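Keep the Counter Open

The town of Rudton wants to close the repair counter at the Balness branch library and put the money toward an online booking system. I think this is a mistake, and the town's own numbers make the case better than I can.

Last year residents brought 2,594 items to the counter. Of those, 2,067 went home working. The booking system tested at the Hattar branch over the same period took in 221. The report calls that a promising start. I would call it a sign that people with a broken lamp do not want to fill out a form and wait for an email.

Most of what comes in is small. A loose plug, a stuck zipper, a radio with a bad switch. None of it is worth a trip to a shop in Pronder, where the bench fee alone costs more than a new one. Without the counter it goes in the trash.

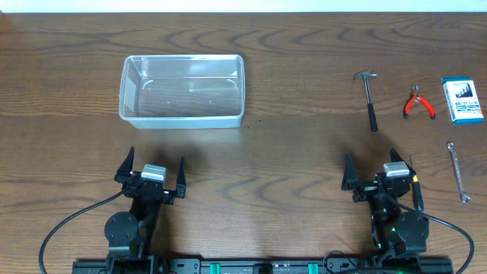
The other argument against the counter is that it takes up space. It takes up one corner by the back door, and before that the corner held a broken copier for two years. The children's room is not short of shelves. The reading tables are rarely full before November, when the students come in.

Miroslava Lukáč wrote to this site last week to say that a library should stick to books. I understand the view, and I used to share it. But the library already lends snowshoes and cake pans — and I have not heard anyone ask for those to go.

The vote is this month. If you have used the counter, write to the town office and say what you brought in.

Contact us | © February 2021 Rudton Opinion Page | Back to top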